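Funkbasteln daheim: was sich bei uns rund um Kabel, Stecker und Störnebel bewährt hat

Zuletzt ergänzt am 17. Februar 2018

Wer wie ich keine richtige Werkstatt hat und seine Funkbasteleien zwischen Abwasch und Abendbrot unterbringen muss, der sammelt mit den Jahren so allerlei kleine Kniffe an. Auf diese Seite schreibe ich sie seit Langem, mal einen ganzen Abschnitt, mal nur einen Satz, und wenn mir jemand mailt, dass es auch anders geht (das kommt vor, und ich freue mich jedes Mal!), dann kommt das eben dazu. Eine Ordnung gibt es nur andeutungsweise. Am besten kocht man sich einen Tee und liest einmal quer.

Mein Rufzeichen habe ich seit der Schulzeit, gefunkt wird bei uns fast nur auf Kurzwelle, mit einem alten Leinonen-Empfänger und einem Transceiver, der deutlich jünger ist und deutlich öfter muckt.

Stecker löten, ohne sich zu ärgern

Das leidige Thema zuerst. Der PL-Stecker ist ein Erbstück aus einer Zeit, in der alle offenbar sehr große Lötkolben hatten. Mit einem dünnen Elektroniklötkolben bekommt man den Steckerkörper einfach nicht warm genug, und bis das Zinn endlich fließt, ist innen das Dielektrikum weich geworden und der Mittelleiter wandert gemütlich zur Seite. Ich habe auf diese Weise mehr Stecker ruiniert, als ich zugeben möchte. Mit einem kräftigen Kolben und breiter Meißelspitze geht es kurz und schmerzlos: Spitze gut verzinnen, an das Loch im Steckerkörper halten, Zinn dazu, weg damit und in Ruhe abkühlen lassen. Pusten hilft übrigens nicht, auch wenn man es kaum lassen kann.

Vorher die Überwurfmutter aufs Kabel schieben. Ich schreibe das hier in eine eigene Zeile, und trotzdem werde ich es beim nächsten Mal wieder vergessen.

Den Steckerkörper feile ich an den Lötlöchern leicht an, die vernickelten nehmen das Zinn sonst nur widerwillig an. Eine kleine Rundfeile reicht, ein paar Striche genügen. Danach einmal mit Spiritus abwischen und mit den Fingern nicht mehr drangehen.

Nach dem Löten wird gemessen, und zwar immer: Durchgang vom Stift zum anderen Ende, Durchgang vom Schirm zum anderen Ende, und zwischen beiden soll nichts sein. Dabei das Kabel am Stecker ein bisschen hin und her biegen. Ein Wackler, der sich am Tisch zeigt, ist ein freundlicher Wackler. Der unfreundliche kommt im August auf dem Dachboden, bei einer Hitze, in der man nicht einmal den Schraubendreher anfassen möchte.

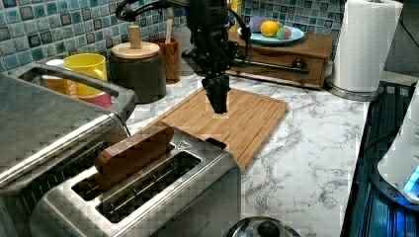 Kann man bei Crimpsteckern auf das Löten ganz verzichten?
Bei Steckern, deren Stift ebenfalls zum Crimpen gedacht ist, geht das gut, sofern Zange, Hülse und Kabeltyp wirklich zusammenpassen. Viele Crimpstecker haben aber einen Stift, der gelötet werden will, und dann kommt man um einen kleinen Tupfer Zinn nicht herum. Im Datenblatt steht, welche Sorte man vor sich hat.

Ich selbst bin lange beim Löten geblieben, weil mir die Zange zu teuer war. Inzwischen teile ich mir eine mit Anong Bunnag, die zwei Straßen weiter wohnt und viel schönere Antennen baut als ich. Die Zange liegt meistens bei ihr. Das ist auch gerecht so, sie crimpt sauberer.

Kabel aufwickeln und aufheben

Koaxkabel hat ein Gedächtnis, und es ist nachtragend. Wer es über Hand und Ellenbogen wickelt, dreht es bei jeder Runde ein Stück in sich, und irgendwann kommt es nur noch als Korkenzieher aus der Kiste. Bei uns wird es abwechselnd gelegt, eine Schlaufe normal, die nächste mit umgedrehter Hand nach innen. Das fühlt sich beim ersten Versuch an wie Stricken mit Fäustlingen, aber nach einem Nachmittag sitzt es, und dann kann man das Ende nehmen und das ganze Bündel über die Wiese werfen, ohne dass sich etwas verheddert.

Die Bündel sollen nicht zu eng sein. Für unser dickeres Kabel nehme ich Ringe von etwa 61 Zentimetern Durchmesser, das kommt daher, dass genau so ein Ring in den alten Wäschezuber passt. Dünneres Kabel darf enger liegen. Zum Zusammenhalten nehme ich Klettband, Kabelbinder zieht man doch immer zu fest, und dann bleibt eine Delle.

An beide Enden kommt ein Schildchen mit Länge und Kabeltyp. Ich schreibe mit Bleistift auf Papier und ziehe durchsichtigen Schrumpfschlauch darüber. Filzstift verblasst, auch der angeblich wasserfeste, und Klebeetiketten werden nach zwei Sommern schmierig. Auf die offenen Stecker gehören Kappen. Zur Not tut es ein Stück Fahrradschlauch mit einem Knick und einem Gummi drum.

Drahtantennen wickle ich auf ein flaches Brettchen mit einer Kerbe an jedem Ende. Reijo Kiiskinen hat mir geschrieben, dass er dafür alte Frühstücksbrettchen zersägt und die Kanten rund schleift, damit die Isolierung nicht leidet. Hab ich nachgemacht. Funktioniert prima, nur sollte man vorher im Haus fragen, welche Brettchen wirklich alt sind.

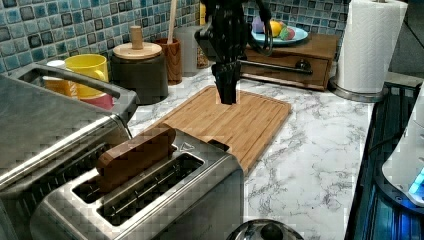 Edelstahltoaster, dahinter ein Schneidebrett aus Bambus

Dem Störnebel im Haus auf die Spur kommen

Irgendwann fällt es jedem auf: Das Band war früher ruhiger. Bei uns stand die Anzeige abends auf allen Bändern so hoch, dass ich zuerst die Nachbarschaft im Verdacht hatte, und dann saß der Übeltäter in unserem eigenen Flur, ein kleines Steckernetzteil für eine Lichterkette, die das ganze Jahr hängen darf. (Ich mag sie ja auch.)

So gehe ich vor, und es braucht eigentlich nur einen Menschen am Sicherungskasten und einen am Empfänger. Der Empfänger muss mit einem Akku laufen, sonst ist die Suche zu Ende, bevor sie anfängt. Dann wird ein Stromkreis nach dem anderen abgeschaltet, und wer am Empfänger sitzt, ruft laut, sobald sich etwas ändert. Gefriertruhe, Computer und die Uhr am Herd vorher bedenken! Ist der Kreis gefunden, schaltet man ihn wieder ein und zieht in den betreffenden Zimmern Stecker für Stecker.

Schreibt dabei mit. Ich habe ein kariertes Heft, in dem Frequenz, Uhrzeit und S-Meter-Wert stehen, dazu ein Wort, wie es klingt: Prasseln, Brummen, Sägen, Tickern. Nach einer Weile erkennt man am Klang, wer da singt. Schaltnetzteile hört man oft als breite, leicht wandernde Buckel, die sich in gleichmäßigen Abständen wiederholen. Ein schlechter Kontakt dagegen prasselt unregelmäßig, und den sollte man schon wegen der Sicherheit suchen lassen. An der Hausinstallation hat man selbst nichts verloren, dafür gibt es den Elektriker.

Bei der Feinsuche hilft ein kleines tragbares Radio mit Ferritantenne, auf Mittelwelle zwischen zwei Sendern eingestellt. Man geht damit langsam an Lampen und Netzteilen entlang. Mein Gerät ist ein Trullado mit gesprungenem Gehäuse vom Flohmarkt, und ich würde es für nichts hergeben.

Ferrite richtig einsetzen

Ein Klappferrit, einfach über das Kabel geschnappt, bringt auf Kurzwelle oft enttäuschend wenig. Man muss das Kabel mehrmals durchführen, und dafür braucht es ein großes Loch. Ich nehme lieber Ringkerne und wickle so viele Windungen, wie ohne Quetschen hineinpassen, möglichst nah am störenden Gerät. Auf das Kernmaterial achten: Es gibt welche, die für UKW gedacht sind und auf den unteren Bändern kaum etwas ausrichten. Bei Kernen ohne Beschriftung aus der Restekiste weiß man das nie, die wandern bei mir in eine eigene Dose mit Fragezeichen drauf.

Auf 21 MHz hatte ich lange ein Pfeifen, das vom Ladegerät der elektrischen Zahnbürste kam. Ein Ringkern dicht am Gerät, und es war weg. Die Zahnbürste lädt weiterhin, der Familienfrieden hält. 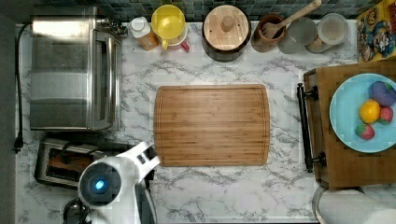

Kleinteile, Schrauben und der ewige Krimskrams

Für Kondensatoren, Widerstände und die ganzen Adapter habe ich alles durchprobiert, was man kaufen kann, und bin bei Marmeladengläsern gelandet. Man sieht, was drin ist, sie sind dicht, und wir essen viel Marmelade. Die Deckel werden oben beschriftet und die Gläser in eine niedrige Schublade gestellt. Für die ganz kleinen Sachen taugen Sortierkästen von Odton, wobei man die mit den losen Trennwänden meiden sollte. Da wandern die Teile unten durch, und nach dem ersten Sturz hat man Salat.

Unter die Arbeit kommt bei mir immer ein helles Handtuch. Schrauben rollen darauf nicht weg, und eine schwarze Unterlegscheibe findet man wieder. Zum Löten kommt das Handtuch natürlich runter und die Silikonmatte hin.

Noch ein paar Sachen, die sonst nirgends hinpassen

Selbstverschweißendes Band beim Wickeln kräftig dehnen und von unten nach oben arbeiten, dann läuft das Wasser über die Stöße ab wie bei Dachziegeln. Darüber noch eine Lage gewöhnliches Isolierband gegen die Sonne.

Abspannleinen jedes Frühjahr durch die Finger laufen lassen. Fühlt sich eine Stelle pelzig an, wird die Leine getauscht. Wir haben im Schuppen eine Rolle mit 200 Metern von Stiredov, und davon ist erstaunlich schnell erstaunlich viel weg.

Batteriehalter vor der Winterpause leeren. Wirklich alle, auch den in der Morsetaste mit dem Mithörton.

Grünspan an Steckern geht mit etwas Essig und einer alten Zahnbürste ab. Danach mit klarem Wasser nachspülen, sonst kommt er gleich wieder, und über Nacht auf der Heizung trocknen lassen.

Bei Blitzgefahr die Antennenkabel rechtzeitig abziehen und nach draußen legen, und wenn es schon grummelt, die Finger davon lassen.

Zum Abschnitt über Mantelwellensperren komme ich hoffentlich bald, die Zeichnungen dafür liegen halb fertig im Heft. Wer bis dahin etwas zu den Ringkernen beitragen kann, schreibt mir bitte, am liebsten mit Angabe von Kernmaterial und Windungszahl.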